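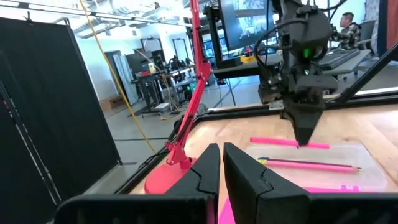
Wrist cam, gripper side. Marker and pencil on the box lid, other arm's tip just above the marker.

September, 9:40 am

Back on the two-arm planner. Yesterday's plan was to finish the handover logic. Yesterday's plan was written by someone who had not yet read the collision checker.

Where we left it: Nalinar plans each arm separately, then Etell stitches the two trajectories together and slows one of them down if they get too close. Fine when the arms are at opposite ends of the table. Over the box it falls apart, both arms wanting the same bit of air. Etell's answer is to slow one arm until it is technically still moving. I let one run go for 146 seconds before I killed it. The log called this "converging".

10:25
Found part of it. The clearance margin was set to 50 mm in the shared config and then padded by another 30 in the stitcher, with a comment saying "just in case". The comment is mine, from March. Dropped the padding, kept the 50.

Replayed the old bag with the new margin. Stitch time is sane again. Still get the odd standoff when both goals are over the lid, but they resolve.

11:15
Perception next. The segmenter (Sequeira, the small model) keeps merging the marker and the pencil into one long pink thing and offering a grasp point in the middle of it, which is lid. Clear plastic lid, so the depth there is mostly opinion. Mafalda's suggestion is to stop asking depth about the lid at all: fit the box top as a plane from its edges, then look for objects sitting proud of the plane. I had been tuning thresholds for two days. I am choosing to regard that as groundwork.

Tried the plane fit on saved frames. 3,571 of them, everything we have with the box in view. Marker and pencil come out as two objects in most. The failures I've opened so far are nearly all glare off the lid, and a couple where the other arm's tip got glued to the marker as one object. Need to mask the other arm using its joint states before segmenting. We already publish those. We just don't read them. See also: half this codebase.

1:50 pm
Arm mask in. First version used the stale transform and neatly masked out where the arm had been a quarter second ago. Interpolating to the image timestamp now. Much better, and the node only costs a little over what it did before.

Olga Magalhães asked whether the mask should be dilated. Yes, but how much depends on the calibration, and the calibration file on this station is the one copied over from Posutholm. Different mounts. Recalibrate before anyone quotes a number from this page, me included.

To do
— recalibrate both wrist cameras
— mask dilation as a parameter, default from calibration error
— Etell: if both arms are under minimum speed, replan instead of crawling
— glare: try two exposures, ask Mafalda if the driver still drops every second frame when you do that
— delete "just in case"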